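Hellstead Kitchen Words: README

A word list with recordings, covering what people in Hellstead call the things in their kitchens. Version 4. If you want the short version: they don't agree, and they have opinions about your tea towels.

What's in it

The set holds 70 headwords, each with every variant we collected, a plain spelling, a rough phonetic spelling, and a short audio clip for most of them. There are 31 speakers. All of them had lived in Hellstead for at least nine years when recorded, which was our threshold for "local" and which several residents considered laughably generous to newcomers.

words.csv has one row per variant
speakers.csv has age band, street side (hill or creek) and years in town
clips/ has the audio, mono, named by headword and speaker number
notes.txt is the stuff that wouldn't fit in a column

Hill and creek matter more than you'd expect in a town you can walk across in your lunch break. Creek-side speakers will say "the drainer" where hill-side speakers say "the rack", and both will tell you the other lot are putting it on.

How it was collected

We visited people at home in the evenings, usually after 7 pm, once the dishes had given everyone something to talk about. Each visit followed the same prompt sheet: point at a thing, ask what it's called, ask what their nan called it, ask what it's called when it's lost. The third question was Jae-in Jeon's idea and produced most of the swearing.

The recordings were made on a phone in the middle of the table. Background noise includes kettles, one cockatoo, and a football match that speaker 24 declined to turn down. We've left it all in. A cleaned version was attempted for version 2 and it took the ends off all the consonants, so version 2 is no longer distributed and we'd be grateful if you deleted it.

Columns that need explaining

variant: the word as said. Not corrected. If it looks like a typo, play the clip before you write to us.

plain: our spelling. Where a word had never been written down by anyone, we picked something and moved on.

conf: 1 to 3. A 3 means two listeners agreed straight off. A 2 means they agreed after a biscuit. A 1 means we're guessing and you should treat it accordingly.

nan: yes or no, depending on whether the speaker attributed the word to a grandparent. Around here this is a claim of authority and should be read as one.

lost: the name used when the item can't be found. Blank if unprintable. Ask nicely and we'll send the full column.

Known problems

"Plate" is a mess. Some speakers split plates by size, some by whether visitors are allowed to eat off them, and one by colour alone, with complete consistency, across two interviews. We've filed the lot under a single headword and apologised in notes.txt.

"Bowl" and "dish" overlap so badly that version 3 merged them. Version 4 has unmerged them. Please don't ask about version 5.

Speakers 9 and 31 are married and were recorded in the same room. Their answers aren't independent, though they'd dispute that.

The hill side is over-represented, mostly owing to better parking.

Older scripts written for the Holub format will choke on the apostrophes. There's a converter called Tellex in the tools folder. It handles everything except "serviette", for reasons I've stopped investigating.

Using it

Free for teaching, research and settling arguments. Please credit the Hellstead Kitchen Words list and give the version number. Don't use the clips in advertising; two of the speakers have already been asked about this by a cousin with a café and the answer was no.

If you publish something that says Hellstead has a dialect, send us a copy. If you publish something that says it doesn't, send that too, but expect letters.

Changes since version 3

Bowl and dish separated, as above
Audio re-levelled so speaker 24 no longer frightens people on headphones
"Jug" moved out of the drinks section after complaints
The Lider spreadsheet export dropped, as it turned every fraction into a date in July
Phonetic spellings redone for the creek side by someone from the creek side

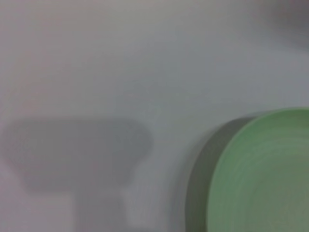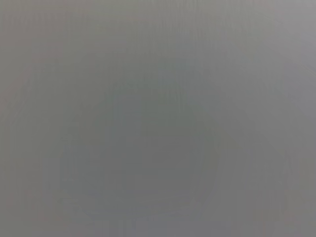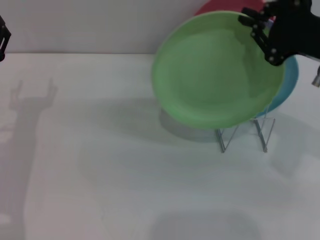

Ye-seo Song
Word list editor, Hellstead Kitchen Words

Corrections are welcome and go in the tracker with the headword in the title. Include the speaker number if you're disputing a clip. If you're disputing a speaker, you'll have to take it up with them, and I'd suggest bringing a cake.

Jae-in Jeon looks after the audio and should be asked about anything that hums.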